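Slide 4, mugs. (Grab water first. I always rush this part.)

OK, so who here has a mug cupboard they're scared to open? Hands up! Mine's up too. When I moved into the Gellow apartment I had 25 mugs and one shelf, and I live alone, so, you know.

Talk about the tray trick here. You put out a tray, and whatever fits on it is your everyday set. The rest goes in a box until January. I got this from the Flondura swap nights and I've been bossy about it ever since!

Click through the next two slowly, let people look at the colors.

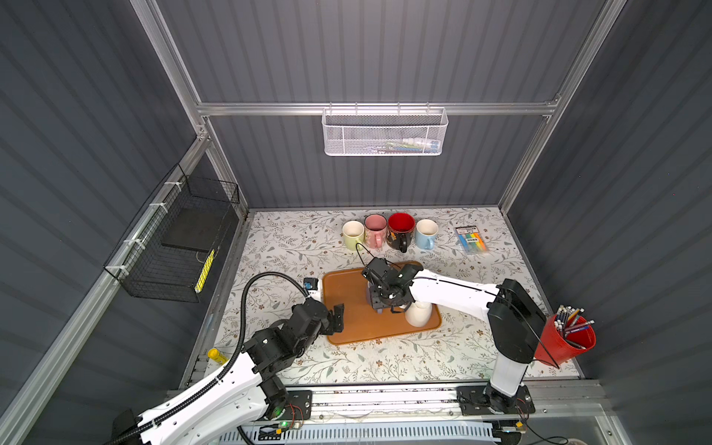
Mugs and an orange tray, on the flowery tabletop. 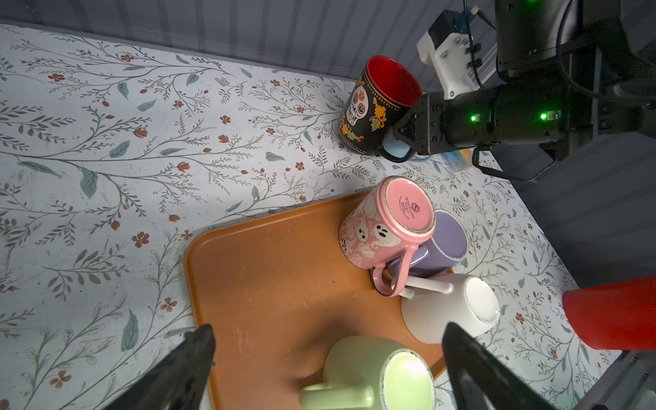
Now the big question, which is always "but which ones do I keep?" My answer: the ones you reach for half asleep. I kept 7 and I've missed exactly one of the others (a chipped thing from Mellor, long story, skip it if we're past 12 minutes).

Ask for their worst mug story. Take two, maybe three, then on to slide 5, the spice drawer.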